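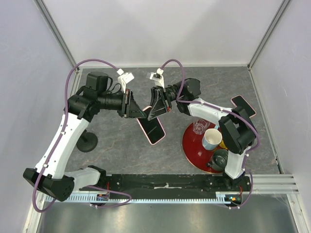 The Tirneo pair on its shared rail, with a pink phone at the grippers.

I've had the Tirneo two-arm kit on my bench since January and I'm still finding excuses to run it after dinner. It costs 2390 dollars from Lockyer, and for that you get both arms, the black rail with its white toothed rack, and a carriage for each end. Assembly took me one long evening (the manual is short, but the drawings are good).

What I love is the sliding! Fixed arms always leave a dead spot on the table, and with these you just move the base over. I've put over 400 runs on mine, mostly phones, cups and a teapot, and the rack still feels tight – no slop that I can find. Handing a phone from one arm to the other is my favorite thing to set up, and the black jaws have been kind to the cases so far.

Two gripes. The purple cables are long and loop out past the joints, so I'd add a few clips before doing anything fast. And the Wester software takes ages to load a saved routine, though Evilance promises an update.

I'd buy it again tomorrow. The spare gripper set is another 300, and mine is already ordered.

– Cameron Cosgrove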